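Lenz Community Help
Home / Student Projects / Grippers and Handling

Gripper picks up one layer of a shirt or all of them, never the same twice

Posted by wivik_team in January
Tags: gripper, cloth, school club, wrist camera

Our school club is building a laundry sorting arm for the spring showcase. It has to lift one garment off a white table, move it over and drop it in the right bin by color. Solid objects are fine. With shirts, the two fingers close and sometimes get a good fold, sometimes one thin layer that slides out, and sometimes the shirt underneath comes along too.

We log every try. Out of 55 tries on the green shirt, we only got a clean lift on around half. Most of our aim points end up near a seam, as the software looks for edges and the seams are the strongest edges it finds.

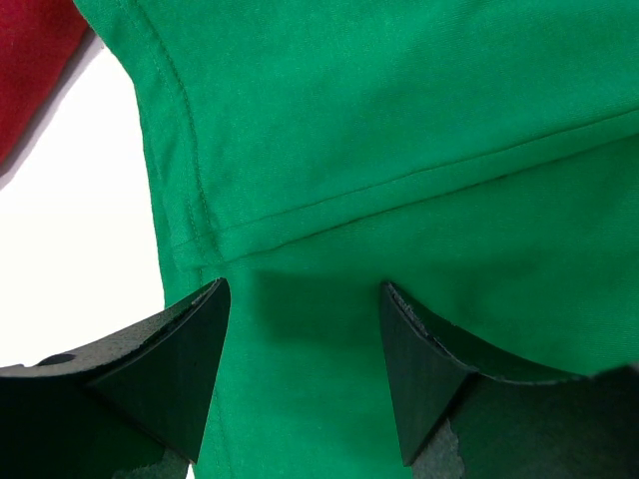 The fingers are open when we come down, then close at a fixed speed and stop at a fixed width. We have not changed the height between garments. Should we be aiming somewhere else, or is it the pads?

Hartmut Reinholz
Stay off the places where two seams meet. The cloth is stiffer there and folds over itself, so you can't tell how many layers you will get. Pick a spot a couple of inches away on plain cloth. Come down until the tips touch, push down 2 mm more, then close slowly. The cloth should bunch up between the tips.

Also stop using a fixed width. Read the motor current and stop when it rises. Our club did this on a Warent arm with 1,265 logged grasps over one school year, and the closing change helped more than anything we did to the camera.

Check the pads too. If the edges are scuffed, replace both at the same time or one side will slip first.

clolari_fan
we just put rubber bands on ours. works ok on towels, didnt try shirts

Rüdiger Ruppert
Agree with Hartmut on the seams. For the second shirt coming along, lift slowly for the first few inches and give it a small shake before you move sideways. Ours usually dropped the extra one. If your rules allow it, spread the pile out first.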